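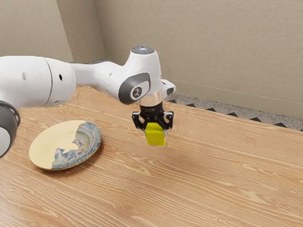

Vol. 6, Issue 3 | page 14

Last updated: July

Filed under: Events & Meetups > Calls for Speakers

Search this site... Go

Speakers and table hosts wanted for the Mullivard Mobile Meetup

Hi all, Gráinne Rafferty here. I'm putting together the fall program for Mullivard, our one-day get-together for people who build, market or look after mobile apps, and I need talkers! If you've spent the past year wrestling with push notifications, store listings, subscription pricing or a sign-up flow that kept losing people at step two, I'd love to hear from you.

We keep it small. There are 90 seats, one main room and a side room for the table chats, and lunch is long on purpose (last year's was too short and I heard all about it). We'll be in the old library building in Anorville again, same entrance, doors at 8:30 a.m.

I'm looking for two kinds of people. Speakers get 40 minutes, questions included. Table hosts get a topic, a round table and 10 people who picked that topic when they signed up. You don't need slides for a table, just a few good questions and the nerve to cut off whoever's hogging the conversation. First-time speakers are very welcome, and Róisín Gallagher is happy to do a practice run with you over video if you're nervous. She did one with me and I cut half my talk!

Please don't send a product pitch. If you work for a vendor you can still apply, but bring a customer along or talk about something that went wrong. Armelle Aubert's session on the Ngata relaunch was mostly about the bad first month, and people still bring it up.

Speakers get a free ticket, lunch, a train fare refund up to $100 and a seat at the dinner the night before. Table hosts get the ticket and the lunch.

To apply, send me a title, a paragraph on what you'd cover and a line or two on what you do all day. A rough idea is fine, we can fix the title later. Use the form on the contact page and pick "Mullivard talks" from the menu so it lands with me and not in the general pile. I'm reading everything through the end of July and you'll get an answer either way.

Gráinne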